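Monday, late

I have a number! A real number, at the bottom of a real column, and I have been grinning at it over cold noodles for the last half hour. I should go to bed. I am going to write this down first.

So, the second quote came in this morning, from Tovar. Biro's has been sitting in my inbox for two weeks and I had more or less made up my mind about it, mostly because it was the only one I had. Biro wants to sell us the arm, the gripper, a camera on a bracket and a stand, all as one thing, with a training day at the end. Tovar wants to rent us the same sort of setup for 12 months and then let us decide. On paper Tovar is dearer if we keep it past the year. On paper. But I sat down with the packing log at lunch and started putting in the things that aren't on either quote, and the two of them came out so close that I had to check I hadn't copied a column across by mistake. (I had, once. Fixed it. They were still close.)

What neither quote has: a proper bench. The power outlet on the wall side, which is on the same circuit as the heat sealer and trips if you look at it. A guard, or a light curtain, or whatever we end up needing so that people can walk past with a box in their arms. Labels that come off the roll cleanly – I have put in a line for a better label printer and I am going to fight for that line. And our own hours, which I always leave out and always regret.

The log says 104 parcels on our best day last month and 70 on an ordinary one. I had been planning everything for the best day, as if every day was going to be that one, and it made the cheap arm look too slow and the good arm look like a bargain. Put in 70 and the picture changes completely. The slow arm would be done by midafternoon. I was so pleased with this that I went and told Kelechi, who was on the phone, and I had to stand there holding my piece of paper until he hung up.

Kelechi Babalola's worry is the soft stuff. Boxes he isn't bothered about, any arm can pick up a box. It's the bags. They slump, they shine, they slide over each other, and a label on one is never flat the way a label on cardboard is flat. He asked the Tovar people about it on the call and they said the word "typically" four times. He wrote it down each time. So now we have asked both of them for the same thing: take a box of our own parcels, wrapped the way we wrap them, and send back the whole run uncut, including the drops. Biro said yes the same afternoon. Tovar said they'd get back to us. I have put a little star by Biro.

And then there's Odora, the software part, which I keep forgetting is a separate purchase. It's the thing that reads the label and tells the arm which pile. You pay by the month and it talks to both arms, so at least it doesn't tip the scales. There is a cheaper one called Stiluvora, which I read all about on Saturday with my feet up and got very excited by, until I reached the bit where it wants the label facing straight up in the same corner each time. Ours are wherever they land. I still like it! If we ever move to boxes only, I'm coming back for it.

I did an hour on returns myself after lunch, partly to clear my head and partly to see what the job really is when you do it slowly. I kept a pencil behind my ear and noted every separate thing I'd want an arm to do. Find the bag. Turn it over. Hold it down with one hand and get at the label with the other. That last one is the one I'd never have put on the list from my desk. You need the flat hand. Without the flat hand the whole bag comes along with the label. So do we buy two arms? Or one arm and some kind of clamp, or suction from underneath? I added a line to the sheet that just says "second hand???" with no price next to it, and I will ask Biro tomorrow what goes there.
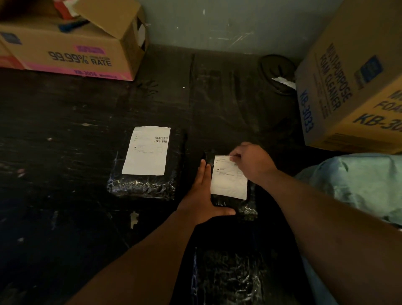 Waltraud Kälin wrote back within minutes of my sending her the sheet, and I'm copying her reply in here so I can't lose it: Don't buy the second arm. Leave the label work with people for the first year and let the machine do the sorting, then see what annoys you. And budget for spare suction cups, more than they tell you, and for someone to come out when it stops, because the price of that visit is never on the first page. Your sheet is good. Your sheet has no line for it standing still.

She's right, and I hadn't thought of it at all. No line for it standing still. I went back and looked at the Tovar papers and the call-out is on page 3, in the small type, and it's included for the rental and not for the sale. Which swings things toward Tovar again, star or no star. I put the line in. The total went up and I didn't even mind, it finally feels like a number that could survive a conversation.

Where it stands tonight, then. Rent, one arm, sorting only, Odora by the month, the better label printer (fighting for it), the outlet done before anything gets delivered. Label peeling and straightening stays with us. If Tovar won't send the uncut run then it goes to Biro and I redo the call-out line.

Things for the morning – ask Biro about the clamp. Ask Tovar when the 12 months starts, on delivery or on the day it first works, I bet those are different days. Measure the doorway. I can't believe I haven't measured the doorway. Kelechi says the stand comes in one piece.

Also we are nearly out of black bags, small.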